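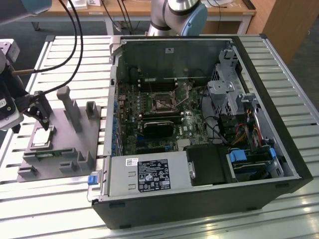
Filed under: Bench Notes / Refurb / Power and Cooling

February, started 9:40 a.m.

Carrying on with the desktop batch from Gerach. The fan complaints are still open. Three machines came back from the Gerach office with "loud" on the tag and no other information, so the first hour went to finding out what loud means.

Tag 1: rear fan bearing. Grinds on cold start, settles after a minute or so, grinds again if you tilt the case. Replaced with one of the Alo fans from the drawer. The Alo has the same connector but the wires come out on the other side, so the cable has to go over the top of the fan and get tied down. I used the lower hole in the bracket. Idles at 1,000 rpm, and you can't hear it with the side on.

Tag 2: nothing wrong with the fan. Dust mat on the front intake thick enough to peel off in one piece. Cleaned, ran for 30 minutes under load, quiet. Put it back on the shelf with a green sticker.

Tag 3: this one I don't understand yet. The fan ramps up and down every few seconds at idle. Swapped the fan, same. Cleaned the old paste off and put on new, same. Loaded the BIOS defaults, same. My guess is the temperature reading is jumping and the fan is only following it, but I didn't get a log. Will put it on the logger tomorrow if the logger is free.

Note on paste. We are down to one tube of the gray stuff. The Taşdemir paste that came with the last order is stiffer and needs a little warming in the hand before it spreads. Results are the same as far as I can measure. I still prefer the gray for anything with a small heatsink, where the stiff paste doesn't squeeze out well. Pea-sized dot, tighten in a cross pattern, half a turn at a time. Please stop spreading it with the edge of a bank card, the layer comes out uneven and we get bits of plastic in it.

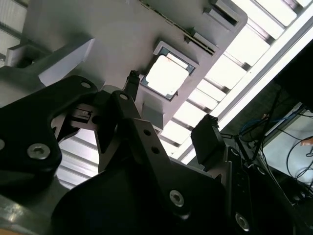

Wipes: the lint-free ones are for contact surfaces only. Paper towel is fine for cases and feet. Two packs went in a week and I'm fairly sure most of that was fingerprints on side panels.

Power supplies next. Tested the pile Fabian left under the window. Each one gets the paperclip start, then the dummy load at 2 A on the 5 V rail, then a look at the ripple. Most are fine. One Dalard unit has a swollen capacitor near the output side and smells of fish. I'm not recapping it. It goes in the scrap bin with the cord cut off, so it doesn't wander back into stock like the last one did.

The other Dalard units are good supplies but the fan screws are short, and if you use ordinary case screws they go in far enough to touch the blades. I put the right ones in a bag and taped the bag to the drawer. Leave them there.

Drives. Anything under 4,000 hours with a clean SMART report goes to the reuse shelf after a full wipe. Anything over that gets wiped too, but goes in the test machines. We keep having the same talk over whether hours matter more than start count. I don't have the data to settle it. For now the rule is hours, it's written on the shelf, and we can change the label when somebody has a better number.

One drive failed the wipe at 61 percent and then dropped off the bus. Sent to the shredder box.

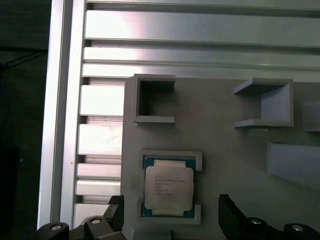
by Kekeli Dogbe | Bench Notes | 2 comments

After lunch, 1:15 p.m. Labels. The printer is out of the narrow tape, so everything from today has the wide tape folded under. It peels. Redo when the tape comes in.

Inventory sheet: I merged the two columns for memory speed, which had been filled in differently depending on who was typing. If a row now says "check," the two columns disagreed and somebody has to pull the stick and read it. I did the top shelf, the lower shelf is untouched.

Coin cells. Changing them in every machine now, no more measuring first. It takes longer to find the meter than to change the battery. Old ones in the jar, tape over the terminals.

To do:
- log temps on tag 3
- order gray paste, narrow tape, wipes
- ask Gerach whether they want the old keyboards back
- find the long T15 driver
- second half of the memory shelf

Stopped 4:50 p.m. Compressor drained.

Comments

Fabian Strebel: The long T15 is in my bag, sorry. Back in the rack in the morning. On tag 3, try it with a different power supply before you log anything. I had one that did the same and it was a bad 12 V line.

Kekeli Dogbe: Tried your supply, still ramping. Logging it after all.

We use cookies to remember your settings and count visits. By continuing to browse you accept this. Accept | Manage preferences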